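Wednesday, May 23, 2018
Valtska bench, hand-guided demos

A good long morning with the arm in free-drive, nudging it about by the wrist and saving each run as I went. I got 30 in before lunch, which pleased me no end (my shoulder less so). We want 200 by July, so I'm trying to be strict about starting each one from a properly different place.

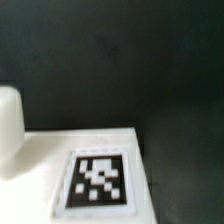
Wrist view, marker on top of the white block.

Log file 1,889 is the one to replay first — I took the approach slowly and paused for a breath before closing in, and I think Groen will learn more from that than from my usual hurry. Playback is still set to 60 per cent speed.

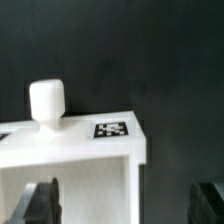
Remote control is a different sort of tiredness, all in the eyes, and I do miss feeling the weight of the arm. I've been telling myself to come in with the fingers wide apart and to steer by the knob, as it stands up so nicely white against the dark behind it. The marker beside it I leave to Vomach. Must ask whether we keep the runs where I dithered — I rather hope so, there are plenty!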